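Goltent wants 1,000 goes at tidying a drawer

Jul 27, 2025
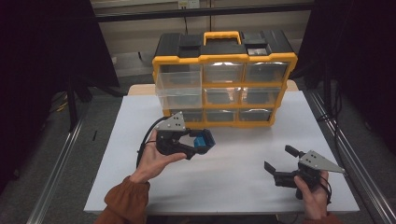
The parts organiser on the Goltent bench, middle-left drawer pulled out and a blue block in the left-hand gripper.

Small jobs, lots of them. That is the plan at Goltent, where staff have started recording people putting bits and pieces away in plastic drawers so that a learning system can have a go at copying them.

The project is called Miranda. Target is 1,000 recorded goes by the end of the summer run, each one a single try at a single job: open a drawer, put the block in, shut it again. So far 105 have been kept. More were made, but the firm is not saying how many went in the bin.

The people doing the recording work with a hand-held gripper in each hand. No robot arm needed for this part. The idea is that the movement of the grippers gets saved along with the video, and the arms come in later, at the Wudum site, when there is enough to train on.

Paraskevi Economou runs the sessions. Drawers were her choice, after a February trial with cups and plates that she calls "a bit too easy to be useful".

"A drawer sticks. It comes out crooked, you push it back with the wrong finger, you try again," she said. "We want all that in there. If every go is perfect the system never sees how to get out of trouble."

Fumbles stay in, then, as long as the job gets done in the end. Dropping the block on the floor ends the go. So does talking to someone and looking away, which Economou said happens more then you would think.

Sessions last 45 minutes with a break after, longer if wrists are sore. There are 4 people trained up at the moment and the firm would like more. Left-handers especially, as nearly all the goes kept so far were done by right-handed people and it shows in which drawer they reach for first.

Not everyone is sold. Grondora, which is paying for part of the work, had asked for a wider mix of jobs from the start: lids, zips, bags. Economou's answer is that drawers come first and the rest can wait untill the first lot has been checked. A spokesman for Grondora said the two sides were "still talking about the list".

Checking is the slow bit. Each recording is watched through by someone who was not in the session, then marked keep or drop. About a third of the working week goes on it.

First training run is due once the target is hit. Results will go to Grondora before anyone else, and a short write-up should follow on the Goltent site. Anyone wanting to sign up for sessions can ask at the front desk. Travel paid, lunch not.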